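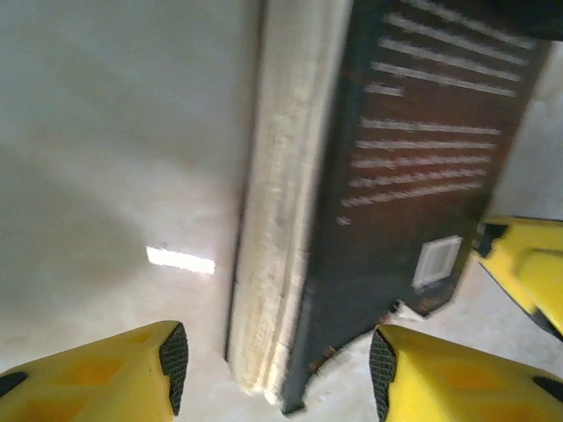

[ritley-bookbag] Re: Paperbacks coming out curled

Nov 15, 2019

Hello everyone,

I meant to answer this the evening it came in and then the boiler went, so please forgive the delay. I've left the whole of the earlier message in underneath, as I know several of you read these on your phones and lose track of who is replying to what (I do it myself, and once thanked the wrong person for a marrow).

> Dear list,
>
> I took over the Flollis half of the round in May and I'm enjoying it
> very much, but I'm having trouble with the bag. By the time I get to
> the last houses the paperbacks at the bottom have curled, and one or
> two have a corner turned right over. I do try to be careful. The bag
> is a soft one with no frame to it, just an ordinary black rucksack,
> and it flops about while I'm filling it so that I end up holding it
> open with one hand and posting books in with the other.
>
> Is there a proper way of doing it? Should I be buying something
> stiffer? I looked at the Skurkex with the built-in board but it seems
> a lot of money for a bag that goes out once a fortnight.
>
> Also, does anybody wrap theirs? My predecessor left me a bundle of
> cloth with the bag and I have no idea what it's for. I have been
> using it to wipe my glasses.
>
> With thanks, and sorry if this has all been asked before.

It has been asked before, as it happens, but so long ago that half the people who answered have moved away, so I don't mind a bit going through it again. And do carry on wiping your glasses, there's plenty of cloth to go round!

Please don't buy the Skurkex. I have nothing against it, and our neighbours over at Song have one and swear by it, but the board sits against your back and does very little for the books at the front, and it's heavy before you've put so much as a pamphlet in. A soft bag is perfectly all right for what we do. We have 62 titles going round at the moment and nearly all of them are paperbacks, and most have survived years of soft bags and a good deal of rain.

I spent a happy afternoon with a bag and a few of the books going over how I do it, and tried to get it down in order. Some of it will sound fussy, and please ignore any part that doesn't suit you.

1. Start with the bag and forget about the books. Undo everything, loosen the straps as far as they'll go, and give the whole thing a shake by the top. Soft bags get into the habit of folding in the same place, low down, and it's that fold which catches a corner and turns it over. If you can get somebody to take the other side while you pull it open, so much the better. Two pairs of hands on a floppy rucksack is a different job altogether from one. Have the books already out and lying flat nearby so that you can see the covers and choose, and you won't be rummaging with the bag sliding off your knee. 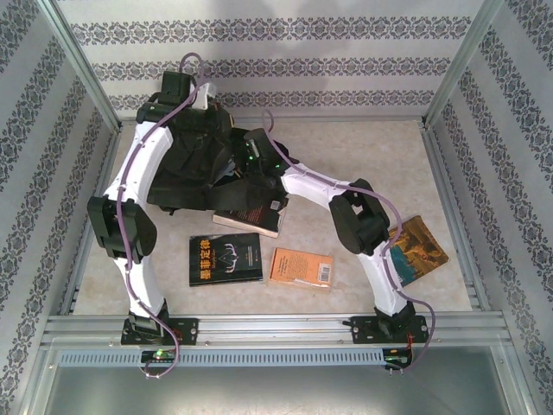
2. Lay the bag down on its back to fill it. I know this feels wrong. We all learned to stand a school bag up and drop things in from above, and gravity does the rest, but gravity is exactly what curls your paperbacks. With the bag lying flat you can slide each book in on its side, right down to the seam, and feel with your fingers that it has gone in square.

3. Biggest first, against the side that goes on your back. Then the middling ones, then the little ones. If you have anything very slim, tuck it between two thicker books and it will come out as straight as it went in. Slim ones left on the outside are the ones that suffer.

4. Spines down. There is a school of thought (the Song people again) that says spines up so that you can read them at the door. I tried it for a whole winter and all that happened was that the page edges sat on the bottom seam and went grey. Take hold of each book by its middle, one hand either side and keeping the covers shut, and lower it in spine first. It's the fore-edge that wants looking after.

5. Don't fill it to the top. I stop when I can still get a flat hand in along the side. If the round is a big one, take 2 bags or go home in the middle for the rest. I have 12 houses at present and I never try to do them in one go any more, my knees have put a stop to that.

While I'm on the subject of slim ones, may I put in a word for Three Days to See? It has been sitting at home between rounds far more than it deserves. I think people look at the dark cover and decide it will be hard going.
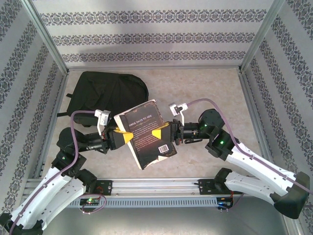 It's quite a short read and you could manage it in an evening with a pot of tea. One of my Ritley ladies kept it for two rounds running, and when I finally prised it away from her she said she had started looking properly at her own front garden for the first time in years. I can't promise that for everybody, but if you have a reader who says she can't face a thick book just now, do try her with it. Let me know and I'll put it in the next Flollis swap.

The stickers, as a small aside, should stay on. Somebody peeled a batch of them off last year meaning to be helpful, and took a fair bit of cover with them. If one is lifting at the corner, press it down with the back of a spoon and leave it be.

Now then, the cloth. I'm so glad it was passed on with the bag, as I thought it had been lost in the move. It's there to go round the books at the bottom and up the sides, a sort of lining you put in fresh each time. Any soft cotton will do, an old sheet or a worn-out tablecloth. I like a pale one, as you can tell at a glance when it needs a wash. Lay it out on the table first and smooth it over with your hand, then gather it up at one end and lift it by the gathered part, and it will hang in nice long folds that go down into the bag without any trouble. If you try to push it in flat it only rucks up in a lump at the bottom, and you're back to having curled paperbacks with a cloth to blame for it.

Iron it if you enjoy ironing. I don't, and a few creases make no difference.
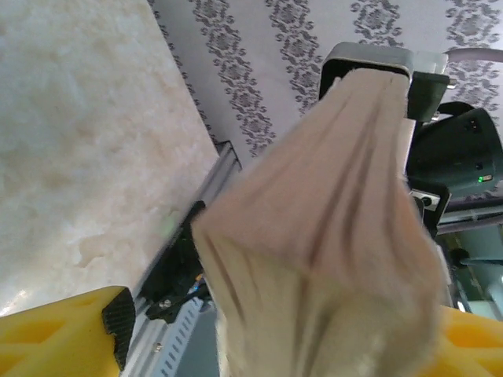 Marian Tolley
List keeper and bag packer, Ritley Book Bag

P.S. I'd pressed send in my head and then remembered the corners. For the ones already turned over, don't bend them back the other way, which only cracks them. Put the book under something heavy with a sheet of clean paper inside the cover, and leave it there for a week or so. I use the big atlas with the kitchen scales on top. The curled ones want the same treatment, but turn them over every couple of days. If they're really bad, send them to me in the swap with a slip of paper saying so and I'll see what can be done.

P.P.S. Swap details, as I've had three separate messages asking. The table will be in the porch at the Flollis reading room from 4 o'clock, same as last time. Please bring back anything your readers have finished, even if you think somebody else on your half might want it, or I can't keep the list straight. Large print goes in the crate under the bench. If you have a spare soft bag at home with both straps still sound, I could do with one for the new round at the top end of Ritley. The colour doesn't matter and nor does the state of the zip, my sister-in-law is very good with zips.

To post to everyone, reply to this message. To write only to me, please change the address at the top before you send, and do check it twice, remembering the marrow.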